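Kneath Community Kitchen – Hire and Use FAQ

Last updated 16 Nov 2020

Please read through these before you ring or email. Most of what we get asked is covered below, and the rest is in the hire agreement.

Who can hire the kitchen?

Any resident, club, school or small food business in Kneath or Batmont. Groups from further out can apply as well, but local bookings are given first pick of the calendar until the end of August each year. After that the remaining dates are open to everyone.

Do I need to be a member?

No. Members pay a lower rate and can book further ahead. Casual hirers pay the standard rate and a refundable bond. The bond comes back to the same card or account it was paid from, normally within 5 business days of your hire.

How long is a session?

The shortest booking is two hours and the longest is eight. Your time includes setting up, cooking, washing up and mopping. If your group is slow to pack up, book the extra hour at the start. We can't extend on the day when another group is booked in behind you. 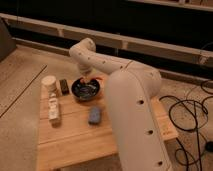 Where do I park?

Unload at the side door on Stakerau Street, then move your vehicle to the gravel car park behind the tennis courts. The loading bay is shared with the library and can't be used for the length of your session. Trailers are fine in the gravel area if you keep them off the grass.

What is supplied?

Two gas cooktops, a commercial oven, a dishwasher, a cool room shelf for each hirer, stock pots, baking trays, mixing bowls and basic utensils. Knives are not supplied. Neither are tea towels, cling wrap, foil or oil. A full inventory is on the inside of the pantry door and we ask that you check it when you arrive and again when you leave.

Can I bring my own appliances?

Yes, if they carry a current test tag. Anything without a tag has to stay in the car. The power points along the window wall are on one circuit, so please don't run an urn and a fryer there together – the breaker will trip and the reset is in a locked cupboard.

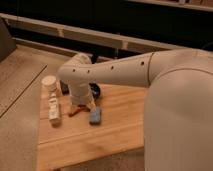

If the power does go off, ring the after-hours number on the noticeboard. Have your booking number ready.

Can I sell what I make?

You can, but you need your own food business registration and your own insurance. The kitchen's registration doesn't cover you. Hirers who sell at the Solilau Market should also check the market's labelling rules, which are stricter than ours on allergens.

Can I leave ingredients overnight?

Only in the cool room, only on your allocated shelf, and only with a name and date on every container. Unlabelled food is thrown out each morning. Dry goods can't be stored at all at the moment. We had weevils last summer and the pantry shelves are now kept for the kitchen's own supplies.
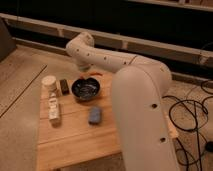

Black bowl on the tabletop.

What happens if something gets broken?

Write it in the breakages book beside the sink. Crockery and glasses are not charged for unless a whole box goes. Larger items come out of the bond at replacement cost.

How many people can be in the kitchen?

Eight, including children and anyone supervising. The dining room next door is a separate booking. Children under 12 need an adult with them at all times and can't use the ovens.

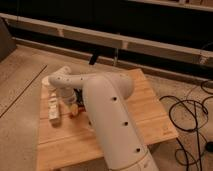 How do I cancel?

Email the bookings address with your booking number and the date of the hire. Cancellations with more than 5 days' notice get a full refund, and later ones lose half the hire fee. The bond is always returned in full if the session didn't go ahead.

Is the kitchen accessible?

The side door and the toilets have level access. One bench can be lowered, and the handle for it hangs on the hook under the bench.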